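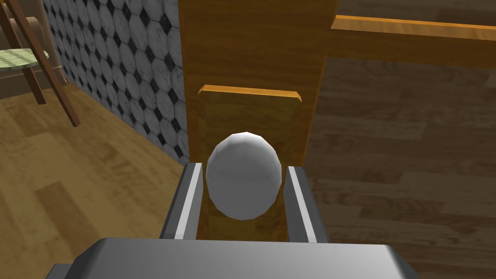 Pupils should have a say in how their school day is run before the timetable is settled, according to Yamuna Sastry, and for the coming year at Hollside School they will. The school has confirmed that its house system will be reorganised from September, with elected house captains taking part in planning meetings for the first time.

The four existing houses will be replaced by two larger ones, Flemeck and Grisaria. Each will have its own study room, a pastoral lead and a programme of evening activities. Brothers and sisters will be placed in the same house unless their family asks otherwise.

The change follows a consultation held in the spring term, which drew 1,069 responses from pupils, parents and staff. Longer lunch breaks for clubs and more contact between year groups were the requests made most often. The lunch break will be extended by 20 minutes — a change that moves the end of the school day to 3.40 pm.

Jayanthi Reddy will lead Flemeck and Tatsuya Kobori will lead Grisaria. Both already teach at the school and will keep their present classes.

"We are grateful to every family that replied," said the headteacher, Thenmozhi Varghese. "The old houses served the school well, and their names will stay on the honours boards in the main hall."

Letters giving each pupil's house will be sent home in August. School buses will run to a revised timetable, copies of which are available from the school office. Questions about house places should be addressed to Shobha D'Souza at the same office.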